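3. Opening the case: what comes off first

The study at Cirmont followed 48 retired desktop towers through teardown, logged by Koval and Nazarenko over 12 bench shifts. Parts log ran to 1,194 entries. We only take up the stage after the side panel is gone. Screws, stickers and panel damage are in the appendix.

Layout matters more than we expected. With the tower laid on its side the board faces up and the drive cage sits to the right, so the two areas can be worked separately. Color helps too. Blue plastic marks most of what is meant to be touched in this model family — slot clips, drive handles — and new staff picked that up fast, usually without the sheet.

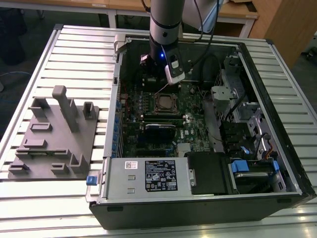 Figure 3. (a) Tower on its side, panel removed; board at center, drive cage at right, blue drive handles lower right.

3.1 Memory and socket

Memory was logged before the processor. Slots first, left bank then right, empty ones entered as empty. Partly filled boards caused the most logging errors, mainly a lone module missed in the second bank. Yurchenko's earlier sheet had one box for "memory" and no place for the bank, which we changed in January.

The socket is slower work. Lever, then load plate, then the processor lifted straight up and trayed. Staff were told to read the heat spreader before moving anything but the print is small and the frame is shiny, so glare was a regular complaint. The coin cell is left in untill the board comes out.

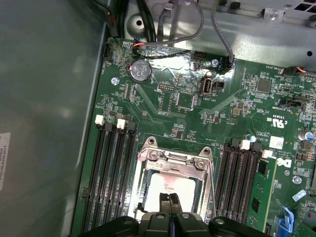 3.2 Drive cage and power supply

Drives come out by the blue tabs. Cables get pulled before the carrier, not after; the Dovhaniuk sheets had this backwards and over 3 percent of data connectors in that batch were logged as cracked. Power supply last. Its label is copied in full, model line and rating, then the barcode if there is one. 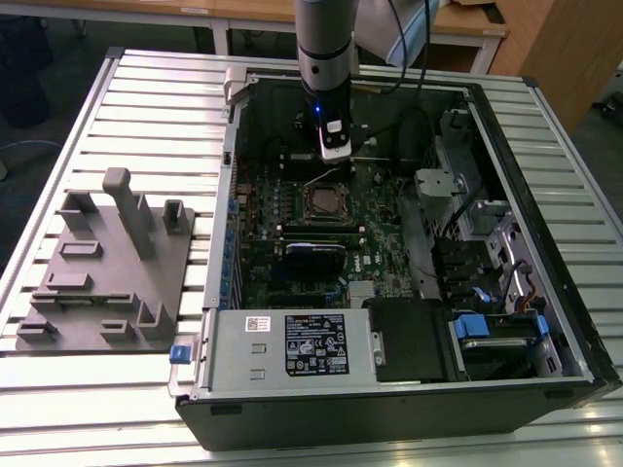
(b) Drive enclosure with blue tabs at lower right; power supply along the bottom front, label up.

Joubert timed the cage seperately from the board and those times are kept apart in the tables that follow. Shroud removal is counted with the board.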